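Fimlow tabletop in teal, with the matching black and orange cup

I bought the Fimlow top in January to replace a scratched one on our work table. It gets used for everything: coffee, mail, gluing, homework, the odd meal. I've had it long enough now to say what it does well and where it falls short. The cup is sold separately by the same shop, Stomham, and I ordered one to bring the order up to the free shipping limit.

The top came flat in one carton, with corner protectors and a sheet of film over the face. The film took a while to peel. Start at a corner and pull low and slow, or it tears into strips. There was no glue left behind on mine. Farzad Vahidi, who shares the table with me, helped carry it in and we had it fixed down before lunch. The screws supplied were too short for our frame, so I used my own.

The color is a true teal in the middle of the day. Near a window it's less even. Light lands on it in a wide hazy band and the surface goes pale and milky there, while the rest stays a deeper blue-green. If you want a top that looks the same from every seat, get a matte one.

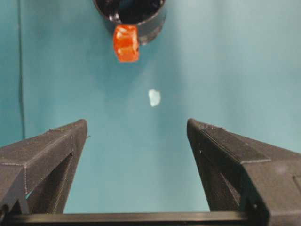
Cleaning is easy. A damp cloth takes off coffee and pencil. Dried white glue lifts with a fingernail. Permanent marker needed rubbing alcohol and two passes, and I could still find the spot afterward if I looked for it. Dust shows more than I expected, and so do crumbs and anything else pale. I wipe it down in the morning and again after dinner.

The cup is black and glossy with a bright orange handle. The handle is short and blocky with rounded corners. It's comfortable for two fingers and tight for three. I like that I can find it on a crowded table. The gloss shows fingerprints, and the dark inside makes it hard to tell whether you've rinsed out all the coffee. Mine holds enough for one normal serving. Soudabeh Ghasemi has the same cup at her office and runs hers through the dishwasher. I wash mine by hand.

Noise is worth mentioning. Setting a cup down on this top makes more of a click than it did on the old one. I put a cork coaster at each seat and that took care of it. 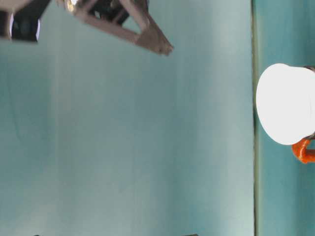

I looked at one other top before buying, the Damitov. It feels heavier and has a duller finish that hides glare better, but it only came in gray and white and the wait was longer. If glare bothers you, I would wait for that one. For a table that gets wiped a lot and sits away from direct sun, the Fimlow is the better buy.

Two complaints for the maker. The instructions are one folded sheet with drawings too small to follow, and the part number for replacement edging, 621, is printed only on the carton. I had thrown mine out and had to call the shop for it. Write it down when you open the box.

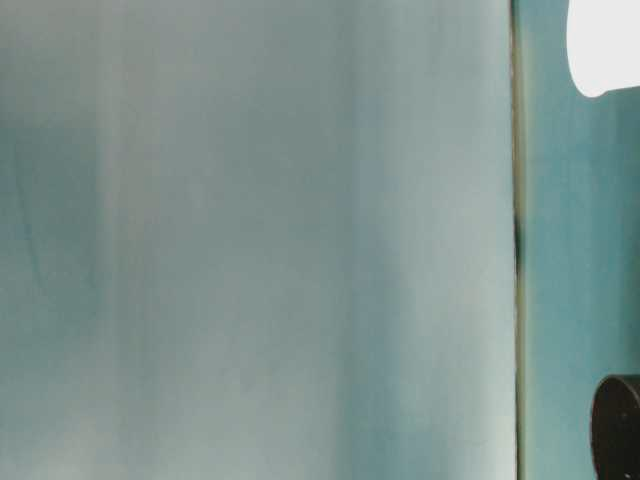
Can you put a hot pan straight on it?
I use a trivet every time. The care sheet says to keep hot cookware off the surface, and I haven't tested it.

I'd give the top four stars and the cup three. The star off the top is for the glare and the short screws. The cup would do better with a lighter inside and a slightly longer handle.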